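4.3 Folding on the bed

Of all the places in the home where our participants told us they fold their laundry, the bed came up more often than any other, and by a comfortable margin. We had gone into the Drornlow households expecting to hear a good deal about kitchen tables and ironing boards, and we did hear about them, but again and again the talk drifted back to the bedroom. The diaries bear this out. Of the 600 folding entries we collected, 192 name a bed as the working surface, well ahead of the sofa, which comes second.

People were happy to tell us why. A bed is wide, it is close to the closet, and it lets a person spread things out without bending very far. One woman in the Hou building, who has folded for a family of 9 for most of her adult life, told us that a table makes her feel she is at work, while a bed lets her think about other things – her sister, the evening meal, whatever is on the radio. Others said that the bed sets a kind of deadline, as everything has to be put away before anyone can sleep.

The softness of the surface does have its costs, and our participants knew them well. A sheet gives under the hand, so a fold pressed down on it never comes out quite as sharp as one made on wood. Towels suffer least from this. Terry cloth is thick and forgiving, and several people said they leave the towels for last because a towel will hold together even when the person folding it is tired. Figure 2 is a fair picture of what we mean by a "settled" fold, the term we use in the coding scheme for a stack that keeps its general shape without square corners.

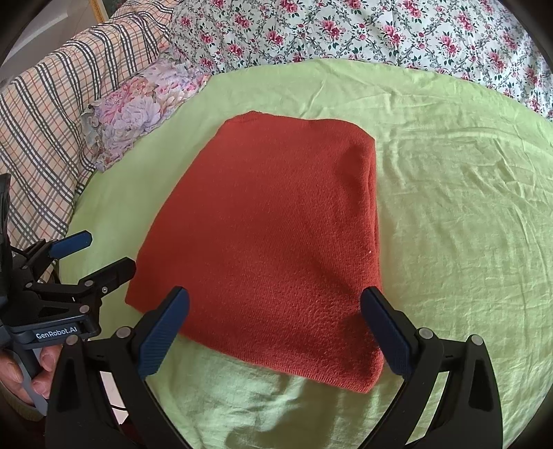
Isabelle Chisholm
Field researcher, Wumirura Home Textiles Study

Figure 2. A folded rust-red terry towel on a wrinkled pale green sheet, with a rose-printed duvet cover beyond.

We coded the towel as settled: the stack is roughly rectangular, wider at the near side than the far side, with rounded edges and a slight curl along the lower front. Under the stricter scheme we tried in March, which asked for matching edges, it would have been marked as unfinished, and Tsegereda Kassa argued early on (quite rightly, I think) that this would be unfair to a perfectly usable towel. The mix of patterns on the bedding, with roses beside a tartan-style plaid, is also worth a moment's attention, and we come back to the layering of covers in Section 5.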